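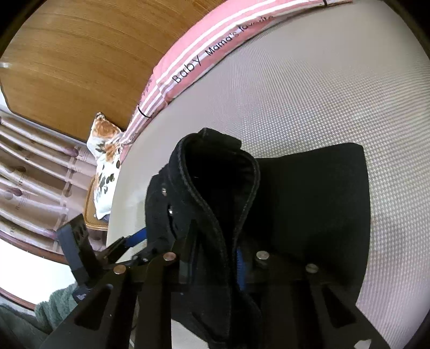
Visit to the Plolldale Handling Workshop

In March, members of our equipment group were received at the Plolldale workshop of Masilela, where hand-held grippers for the handling of caps and other soft goods are prepared, issued and repaired. The visit had been requested in order to see how a single station is kept in working order over a full season. It began at 8:30 in the morning and was confined to one station, known on site as Dranik.

Dranik consists of a work surface, a rack for the grippers and a service bench with its own lamp and vise. An operator carries out each handling task with the tools in hand, and the recordings are later used in setting up the automated folding cell at Rutadau. The cell itself was not part of the program, although its requirements were mentioned at nearly every stage of the day.

Our hosts first presented the start-of-shift routine. The grippers are opened and closed slowly through their full travel while the operator feels for play at the pivots. Fingertips are wiped with a dry cloth and inspected for lint, a frequent problem where dark fabrics are handled. A tool that does not close evenly is tagged and goes to the bench. Minor adjustment at the station was permitted until last year – the practice was ended after two operators were found to be correcting the same tool in opposite directions.

Most of the morning was spent at the bench. The technician on duty removed a worn pivot pin, cleaned the bore and fitted a replacement, then set the linkage against a steel gauge. Pins are replaced singly as they wear, and a tool may therefore carry pins of different age and finish. Fingertips are changed in pairs. The complete job took 14 minutes, including the entry in the log.

The log is kept on paper and copied to the office each evening. At the time of our visit it stood at 2,891 entries, the oldest of them in pencil. It records the tool, the fault, the part fitted and the initials of the person responsible. We were shown that roughly 30 entries in the previous month concerned the fingertips, against 13 for the pivots.

Questions from our side dealt mainly with spare parts. Masilela holds pins and tips on site, but complete arms are ordered as needed and delivery has been slow. One member asked whether the screws in the linkage should be secured with thread compound. The workshop has tried this and found the later removal troublesome; the screws are now checked by hand at the close of each shift.

The group thanks the staff at Plolldale for their time and for a generous lunch. A copy of the bench checklist has been placed with the equipment records, and a return visit covering the cell at Rutadau has been proposed for October.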